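Home | Notebook | Equipment | Orders | Log out
Reading time: 2 minutes

Flodholm workshop, notebook
23 Aug 2018

Drerkis simulation kit, trial licence, second entry.

The installation went better than I feared. The licence file must be in the same folder as the scene files, and this is not written in the manual. I lost the morning with it. Seed is 17 for all runs until I write something else. The scene is the two-arm one, with blue tray, red rod, yellow cup and white pad.
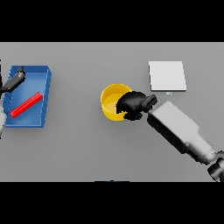

What I want to know from this trial is if we can prepare a task in the kit and bring it later to our own bench without writing everything again. The sales text from Drerkis promises this. For the moment I can say only that the export makes a file of 1,043 lines and that I can read most of it. Joint names are clear. Units are mixed: lengths in metres, but the gripper opening in millimetres. Please remember this if you write the converter.

I compared also with the package of Ruotsalainen, which we had on loan in December. Their editor was nicer to use, but every change of object size needed a restart. In Drerkis I change the cup diameter and continue. Contact between rod and gripper is the part I trust least. The default friction value seems high to me, and I will ask them where it comes from.

The price is 496 euros per seat and year. We would need 2 seats. Support is by e-mail only.
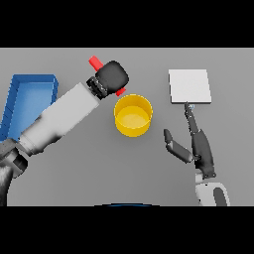

Flustudach wrote back that they have used the kit since the previous version, and that we should not pay for the second seat before we have tried the shared mode, because it was enough for them. They also advise to save the scene under a new name before each update, as the old friction settings were overwritten at their place.

I did not know about the shared mode. It is in the menu under Network, greyed out in my trial. I have asked Drerkis to open it.

Still to do:
- lower the friction and repeat with the same seed
- check the gripper units in the export again
- copy the scene files to the common drive

Contact: workshop desk, Flodholm | © 2018 Flodholm | Back to top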